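Homotby Tea Swap: Your Questions

Everything we get asked about trading loose tea by mail, all in one place. Grab a cup and read on! 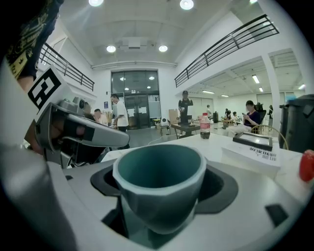

Mahnaz Soltani wrote to us after her first swap that she'd expected a couple of dusty samples and ended up with nine teas she had never tasted, plus a two-page letter on how to brew them. She wanted to know whether every package is like that. Most of them are pretty close, and that's why we love doing this so much.

What is the Homotby Tea Swap?

It's a mail exchange for people who like loose tea. You sign up, we match you with another member, and the two of you send each other a small package of tea you already own or bought for the occasion. There are two rounds a year, one in spring and one in September. The last round had 2,413 people in it, which still makes us a little giddy.

Do I have to know a lot about tea?

Not at all! Plenty of members joined when the only tea they knew was the kind in bags on a string. If you can boil water and you're curious, you're ready. You can mark yourself as a beginner on the form and we'll try to match you with someone who enjoys explaining things (we have a lot of those).

What do I send?

At least five different teas, enough of each for two good pots. Black, green, white, oolong, pu-erh, herbal – all welcome. Please label every packet with the name of the tea, where you got it, and the month you opened it. Homemade blends are great too, as long as you list everything in them.

What should I not send?

Anything past its date, anything that has sat next to the spice rack and smells like cumin, and anything your partner listed as an allergy. Skip honey and fresh fruit, even within the same country. Glass jars break more often than you'd think, so zip bags or tins are a better bet.

How does matching work?

By hand, mostly. We read what you wrote about your tastes and pair you with someone who overlaps a little but not completely. Two smoky-tea people will just send each other the same smoky tea. One smoky person and one jasmine person – now that's fun.

Can I ask for a partner in another country?

Yes, check the international box. Postage costs more and customs can be slow, so we give those pairs an extra two weeks. Look up the rules for dried plants in the country you're sending to before you pack anything.

What does it cost?

Signing up is free. You pay for your own tea and your own postage.

My package hasn't come. What now?

Write to your partner first. If you don't hear back in a week, write to us. We keep a list of backup senders called the Pleteden List, people who have offered to put together an extra package for anyone left empty-handed. They're wonderful, and some of their packages are the best in the whole swap.

What water temperature should I use for green tea?

We get this one constantly! Start near 175°F and go down from there if it tastes bitter. Without a thermometer, let the kettle sit with the lid off for a few minutes after it boils. Steep for 90 seconds, taste, then decide. Japanese greens often like it cooler still.

Can I steep the leaves again?

Please do! Rolled oolongs open up slowly and the third cup is often the sweetest. Add a little time with each round. Most black teas are done after one or two.

How should I store what I get?

Somewhere dark and dry, tightly closed, away from the stove. The fridge is a bad idea for tea you've already opened, as it picks up moisture and the smell of last night's onions.

What are Emon and Talebi?

Those are our two member groups. Emon is for people who mostly drink straight tea and want to compare harvests. Talebi is for blenders, and its members trade recipes all year long. The recipe file just passed 1,000 entries, including one with dried pear and toasted rice that several of us are now hooked on. You can join either group, both, or neither.

Can kids take part?

With a parent or guardian signed up, sure. There's a box for caffeine-free packages on the form.

When can I sign up for the next round?

The form is open now and stays open until every spot on the matching sheet is filled. If you miss it, leave your email and we'll write to you before the September round.

Page last updated 2024-03-12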